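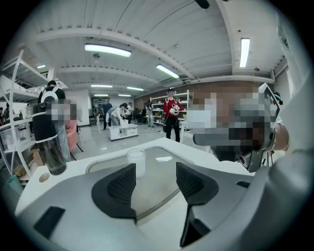
Notes for Session 4: Looking After the Hand-Held Gripper

Welcome back, everyone! Last time we got as far as charging and switching on, so today is all about the fingers and their mesh pads, which is where most of our trouble starts (and, I'm happy to say, where most of it is easily put right).

Before you pick up a cup of anything, wipe both pads with a barely damp cloth and let them air for 15 minutes. Please don't rub across the mesh - go along it, gently, the way Gaétan Simard showed us at the Bokstead workshop. Then close the fingers slowly and look from the side. The two pads should meet flat. If one leads the other, loosen the screw at the base of that finger, ease it round, and tighten again.

Pads get changed after 70 hours of use, or sooner if the mesh feels slick. Write the change in the Faltano log, please, even if you only did one side!

For practice, do your first lifts with a cup of plain water, then move on to milk. Spills on the pads want cleaning straight away - milk dries sticky.

Reading for next time: Grewal handout, pages 19 to 31.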